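Match Ball and Boot Care at Home

Check pressure with a gauge before each session. Most balls have the range printed beside the valve. Moisten the needle with a drop of glycerin or valve oil and push it in straight. A dry needle tears the valve seat, and the ball will then lose air overnight.

Weigh a ball that has been used in rain. A size 5 at 390 grams is light for match play; one that reads well above its usual weight has taken up water through the seams. Let it dry at room temperature, away from radiators.

For boots, knock the studs together, brush off dry mud, then wipe with 200 ml of lukewarm water and a little dish soap. Remove the insoles. Stuff with newspaper and change the paper after 25 minutes, then again at bedtime.

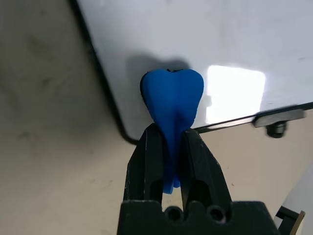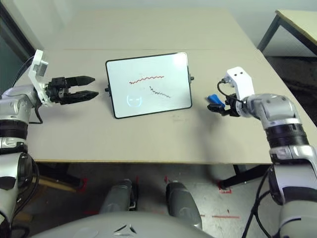
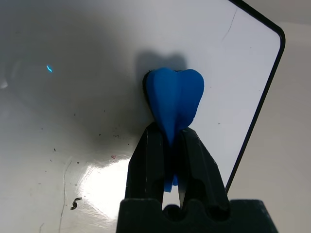 Screw-in studs need a smear of petroleum jelly on the thread. Tighten by hand first, then a quarter turn with the key. Replace any stud with a sharp edge.

Shin guard sleeves can go in a cold wash. Hang the shells separately.

Shaimaa Ashour, Kurinbridge
Updated 7 October 2019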